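Satlow Jelen Classroom Lab Service

Hosted virtual lab environments for instructor-led IT training
Part of: Training infrastructure > Hosted labs
Page revised: 8 Jan 2021

Overview

Jelen is a hosted lab service for training providers who teach server administration, networking and cloud deployment to groups. Each learner receives a separate set of virtual machines on a private network segment. The instructor works from a single console that shows the state of every learner environment and can open any of them for viewing or shared control.

The service is reached through a web browser. No client software is installed on learner computers, and no inbound ports need to be opened at the training site. Lab images are stored and run at the Satlow hosting site in Cliltville.

Jelen is supplied as an annual subscription per training organisation. It does not include courseware, exam vouchers or instructors.

Classroom capacity

A standard subscription covers one classroom of up to 50 learner seats. A seat consists of up to 9 virtual machines, one isolated virtual switch and one outbound gateway. Seats are assigned when a class is created and released when it ends. An organisation may define any number of classes, but only one can be running at a time on a standard subscription.

The Babić edition lifts this limit and allows two classes to run side by side, each with its own console and its own seat allocation. Images can be shared between the two classes. Learner accounts can't.

Lab images

The image library holds 276 prepared images at the current revision. These include desktop and server operating systems, database servers, directory servers, mail servers, firewalls and a range of network appliances. The full list is in the library section of the console and can be exported as a text file.

Organisations may also upload their own images. An uploaded image is checked for disk format, partition layout and driver support before it is made available. Images that fail the check are held in quarantine, with a log stating which test failed. Licences for software in uploaded images remain the responsibility of the organisation.

Snapshots are taken per machine or per seat. An instructor can return one learner to a saved point without affecting the rest of the class, or return the whole class at once. A snapshot taken by a learner counts towards that seat's storage allowance. One taken by the instructor does not.

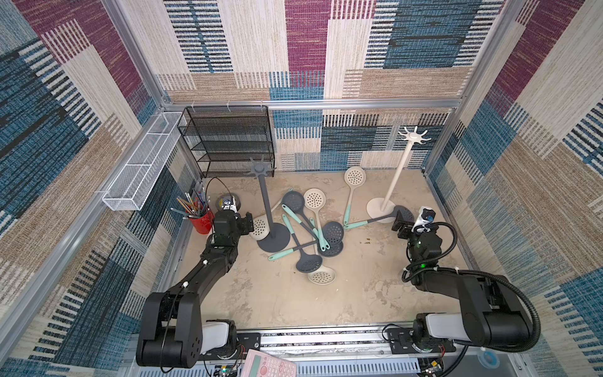
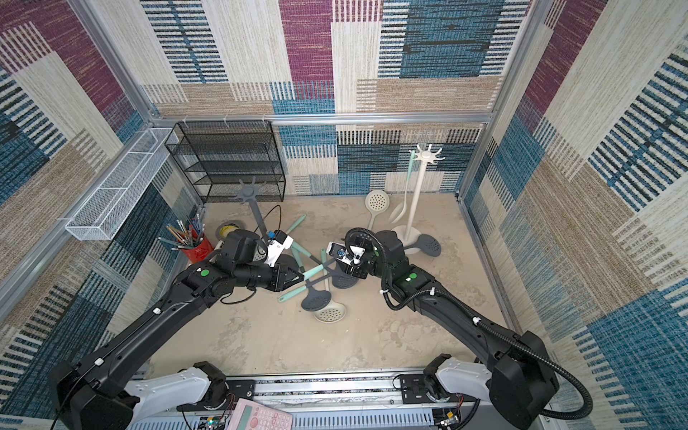
Black wire-mesh rack at the back of the work surface, both views.

Instructor console

The console is divided into a seat grid, an activity log and a message pane. The grid shows each seat as stopped, starting, running or paused. Selecting a seat opens its machine list, from which any machine can be viewed, restarted or taken under shared control. The learner sees a notice on screen while shared control is active and may decline it if the class policy allows.

Start and stop commands can be issued to a seat, to a named group of seats or to the class. Starting a full class is staged to avoid load on shared storage. The order follows seat number unless a group has been marked for priority.

The activity log records logins, machine state changes, snapshot actions and shared control sessions. It does not record keystrokes or screen content. Logs can be downloaded as comma-separated text while the class exists and are deleted with it.

Network isolation

Each seat has its own address range behind its own gateway, so identical addresses may be used across all seats. Exercises that include address assignment, name resolution or directory set-up can be run from the same worksheet for every learner. Traffic between seats is blocked by default. The instructor may join selected seats to a common segment for routing or site-to-site exercises.

Outbound access is set per class: closed, allow list or open. Outbound mail on the standard port is blocked in all three settings.

Requirements at the training site

Browser: a current desktop browser with web socket support. Tablets may be used for viewing but are not supported for exercises.
Display: one screen per learner. A second screen is recommended for the instructor.
Connection: wired network recommended. Proxy servers must pass web socket traffic without inspection.
Accounts: one organisation administrator, one or more instructors. Learner accounts can be imported from a text file.

Editions

Standard: one running class, shared image library, support during office hours.
Babić: 2 running classes, shared image library, private image store, support during office hours and evenings.

A change from Standard to Babić can be made during the subscription year and takes effect at the next class start. A change in the other direction is made at renewal.

Known limits

Nested virtualisation is available only on images marked for it in the library. Sound is not passed from the virtual machine to the browser. Clipboard transfer is limited to plain text. The October image revision replaced the older appliance templates; classes built on those templates still run but cannot be copied.

Ordering and set-up

Orders are placed through the account page or by written purchase order. The organisation administrator receives a sign-in link once the order is accepted, and a test class with a small image set is created automatically. It can be deleted at any time.

Questions on image compatibility should be sent with the image log attached. Technical contact for this product: Kjell Rustad, Hosted Labs, Satlow.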